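351 out of 400, and what that leaves out

The Heddale paper reports 351 successes in 400 trials of two-arm cable untangling. I believe the number. I'm less sure what it measures.

Vasano's policy gets 3 attempts per trial, and the best one counts. Scored on first attempts only - a table buried in the appendix - the lead over the baseline mostly goes away. All the tangles came from 7 starting layouts, too, and a loose heap of thin wire can fall in far more ways than that.
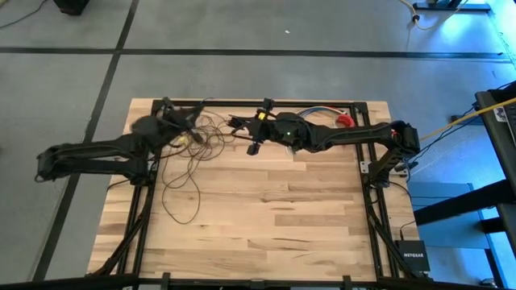

What I'd want to see

First-attempt scores, new layouts, and a different table by December.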